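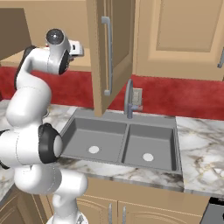
Küche, Oberschränke über der Arbeitsplatte (Rendering)

Dezember, Werkstattbuch, Eintrag 16:10

Leimproben für die Schranktüren Sordale. Vesna hat gestern noch vier Probestücke verleimt, alle Buche auf Buche, stumpf gefügt. Zwei mit Geltar, zwei mit dem alten Weißleim aus dem Eimer. Pressdruck überall gleich, Presszeit 70 Minuten, danach über Nacht im Bankraum gelegen.

Heute früh gebrochen. Geltar: beide Male Holzbruch, Fuge hält. Weißleim: ein Stück Holzbruch, eines sauber in der Fuge aufgegangen. Fläche dort glatt und glänzend, der Leim hatte wohl schon Haut, bevor Costel zugespannt hat. Zählt für mich nicht als Leimfehler. Stück wiederholen.

Eimer ist laut Deckel seit dem Frühjahr offen. Rest nur noch für Schablonen nehmen.

Türmaße: Kastriot hat bei Stutwood nachgefragt, die Friese kommen jetzt in 70 mm Breite, gehobelt. Im Plan steht noch das alte Maß, bitte nicht danach zuschneiden. Füllung dadurch 166 mm im Licht bei den schmalen Türen. Nut bleibt 6 mm, Tiefe wie gehabt. Danica zeichnet das Blatt um und hängt es an die Formatsäge.

Scharniere von Wouters noch nicht da. Ilir ruft morgen an. Bis dahin keine Topflöcher bohren, die Bohrlehre passt nur zum alten Modell.

Zwingen: bei zwei langen rutscht die Backe. Liegen mit Kreppband markiert unter der Bank, Feile hat nichts gebracht.

Offen:
Weißleimprobe neu, offene Zeit mitschreiben
Ölmuster auf Buche, zweiter Auftrag
Restholz aus dem Gang räumen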